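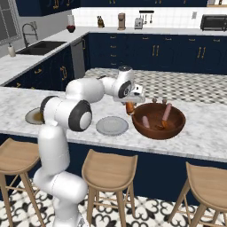
A big wooden bowl on a marble counter.

January 10, 2026

I went to a fan meet-and-greet in September and I'm still annoyed by how people behaved. The event was at the Nelton, a theater that holds 400. A photo with the cast of the show cost $60, and you got maybe ten seconds.

The rules were posted by the door. Ask before you touch anyone. Plenty of people read them, walked up, and threw an arm around an actor's waist without a word. One woman grabbed an actor's face with both hands and kissed his cheek. He stepped back. She laughed, and so did half the line.

I didn't laugh. If a stranger did that to me at the grocery store, I'd yell for the manager. Paying $60 buys a picture. It doesn't buy a hug, and being on TV doesn't change that.

The security guard asked her to leave, and by that night her post complaining about it had 3,000 likes. Most of the comments said he should be grateful to have fans. I read 35 of them and closed the app.

The next event is at Dradeck, and they're putting a table between the guests and the line. Some fans are angry. I already bought my ticket, and the table is fine with me. I'll say hello, stand on my side, and go get dinner.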